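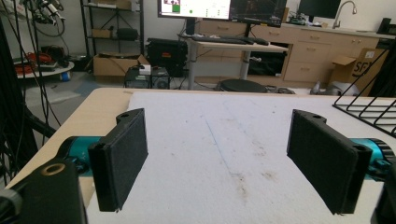

White foam board on the table.

Setting up your Culel lash and brow kit: part 2, mixing and patch testing

Okay, you've unpacked everything and charged the timer, so now we get to the bit I enjoy. I've been tinting my own brows with the Culel kit for ages and I rewrote this section after Bindu Salian pointed out that my old one skipped the patch test completely. Sorry, Bindu! It's in now, and it comes first.

Before you mix anything

1. Pick your colour. Evska is a cool brown, Skitia is nearly black. If you're torn, go lighter — you can always do a second round next week.
2. Wash the inside of your elbow with plain soap and pat it dry.
3. Mix a tiny dab of tint and developer in the dish (same ratio as the full mix, see step 5) and put it on the clean patch of skin.
4. Wipe it off when the timer goes, then leave the spot alone for two full days. Any itching, redness or bumps and you stop there, kit back in the box.

CAUTION: Brows only. I know the box says lash and brow, but the lash tint belongs in a salon chair with somebody else's steady hands. Keep the developer away from your eyes, and if any gets in, rinse with lots of lukewarm water and call your doctor.

Mixing the tint

5. Squeeze a pea-sized blob of tint into the dish and add 8 drops of developer. Count out loud if you have to, I do.
6. Stir with the flat end of the brush until the streaks are gone. It should look like thick custard. If it runs when you tilt the dish, add a smidge more tint and stir again.
7. Use it straight away. It starts to go grainy after a few minutes and then it grabs unevenly, which is how I ended up with one brow much angrier than the other before my cousin's engagement party.

NOTE: The Van Wijk cream developer works with this tint too, but it's thicker, so the drop count doesn't apply. Match it to your blob of tint by eye. 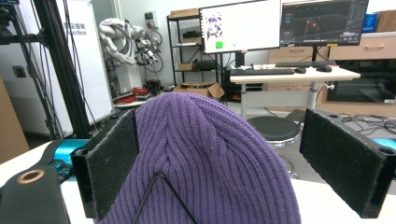 Purple ribbed beanie.

Putting it on

8. Tie your hair right back and smear a little barrier cream above and below each brow. Don't let it touch the hairs or the colour won't take (ask me how I know).
9. Start at the tail of the brow and work in. The front hairs are finer and go dark quickly, so leave them till last.
10. Set the timer to 75 seconds for a first go. Fair hair might want longer, but have a look before you add any time.
11. Wipe off with a damp cotton pad, following the direction of the hair, until the pad comes away clean.

NOTE: They'll look too dark tonight. Mine always do, and they settle after a wash or two.

Cleaning up

12. Rinse the dish and brush in cool water before the tint dries. Dried tint on the bristles is there for good.
13. Cap the developer tightly and store it upright in a cupboard, out of reach of the kids.

If your timer beeps twice and shows 442, the battery is low — charge it overnight before you go on to part 3, shaping and trimming.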